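# Kit Packers, Part Time (Storage Boxes), Cledmont

Cledmont is hiring five people to pack and check storage boxes for our school and clinic loan program. The work is part time, 20 hours a week, and runs through the end of September. No experience is needed.

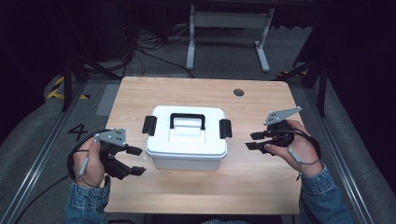
We lend out kits of small supplies. Each kit travels in a lidded plastic box with a carrying handle and side latches. A box goes out full, comes back a few weeks later, and has to be opened, emptied, wiped down, refilled from a list, and closed again. We have 412 boxes in circulation and the two people who handle them now can't keep up.

## What you will do

- Open returned boxes and check the contents against the card.
- Set aside anything broken, used up, or missing its label.
- Wipe out the base and lid. Let them dry on the rack.
- Refill the box in the order printed on the card. Heavy items go in first.
- Close the lid and fasten both latches. Fold the handle down.
- Lift the box an inch off the table by the handle before you shelve it. If a latch lets go, the box goes to the repair shelf with a red tag.
- Write the box number and your initials in the log.

A new packer usually closes six or seven boxes in a shift. After a month most people do more. We don't pay by the box and we don't post anyone's numbers.

There are three kinds of kit. The Mudell kit is the simple one, mostly paper goods and tape. The Cuypers kit has 96 separate parts in small bags and takes the longest. The third is the first aid refill, which has expiration dates that must be read and written down one by one. You will start on Mudell and move to the others when you're ready.

## Who we are looking for

You should be able to:

- stand at a table for most of a four-hour shift, with breaks (stools are available if you'd like to sit for the checking part)
- lift a full box, which weighs more than 5 pounds but never enough to need two people
- read small print on labels, with glasses if you use them
- open and close stiff latches many times a day

The latches on newer boxes are tight. If you have trouble with your hands or wrists, tell us when you apply. We can put you on labels and card checking, and it will not count against you.

You need to be 18 or older. We ask for basic written English for the log. Packers who speak other languages are welcome and there are several on the floor already.

## Hours and pay

Shifts are 8 to noon or 1 to 5, five days a week. Choose one and keep it. We pay every two weeks by direct deposit, and the two training shifts are paid at the full rate. The hourly rate is posted at the front desk and will be given in your offer letter. Parking is free behind the building. The bus stops at the corner, but the first morning bus gets in a few minutes after 8, so please mention it if you ride and we'll set your start time to match.

Wear closed shoes. Sleeves are fine as long as they don't hang into the box. Lockers are provided, but bring your own padlock.

## How to apply

Send a short note with your name, a phone number, and which shift you want. A resume is optional. Apply through the Workidine listing or leave a note at the front desk for Ea Lauritsen, who runs the packing room. Notes received by April 22, 2022 will be read first. After that we will keep reading until the places are filled.

We will ask you to come in for half an hour. You'll see the packing room, fill one Mudell box from the card, and ask whatever you want to ask. We call everyone back, whether or not we have a place for them.

If you packed for us last year, you don't need to come in again. Just tell Ea which shift you want and whether your bank details have changed.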